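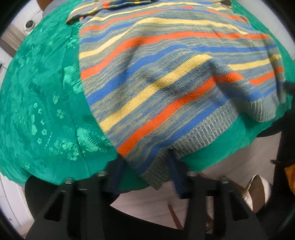 Fitting and pegging a replacement handle (tsuka) on a practice sword

These instructions apply to the Plollel handle core supplied with Drondby practice swords and to most full-tang blades with a single peg hole. They do not apply to threaded tangs. Allow an evening for fitting, plus overnight drying if the core needs gluing.

Tools and materials
Handle core, two spare bamboo pegs (mekugi), brass hammer and punch, round needle file, 300 grit abrasive paper, soft pencil, camellia or light mineral oil, lint-free cloth, masking tape.

Removing the old handle
Leave the blade in its scabbard for as long as possible. Look at both ends of the peg. One is slightly narrower, and the peg must be driven out from that side. Place the punch squarely on the narrow end and tap lightly. If the peg does not move after a few taps, check that you have the correct side before hitting it any harder.

Once the peg is out, draw the blade, hold it upright by the handle in one hand and strike that wrist with the other fist. The tang will loosen in small steps. Remove the handle, then the front spacer, guard, rear spacer and collar, and lay them out in order. Spacers from Matetti and Lapiņa are close in size but are not interchangeable – the Lapiņa slot is narrower at the spine side.

Wrap the blade edge in masking tape over a folded cloth before doing anything else.

Fitting the core
Wipe the tang clean. Do not sand or polish it. Rub pencil along the spine, edge side and both flats, then slide the core on by hand until it stops. Remove it and look for grey marks inside the mouth. File only those marks, a few strokes at a time, and repeat.

The core should stop 5 mm short of its final position under hand pressure and seat fully with light blows from the palm on the pommel end. A core that slides home freely is too loose. Glue a thin veneer shim to the flat side and start again.

Drilling and pegging
With all fittings in place and the core fully seated, mark the hole centre through the tang. Drill undersize and open the hole with the round file. Sand the peg to a gradual taper, testing often. It should enter by hand for two-thirds of its length and need the hammer for the remainder. Trim both ends flush with the core.

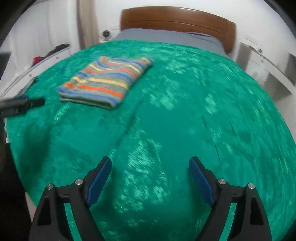
Checking the work
Hold the sword level and tap the handle with your knuckles. Any rattle means a loose spacer or a short peg. Recheck the peg after the first practice session and monthly after that. Replace it if it shows crushing or a change in colour at the centre.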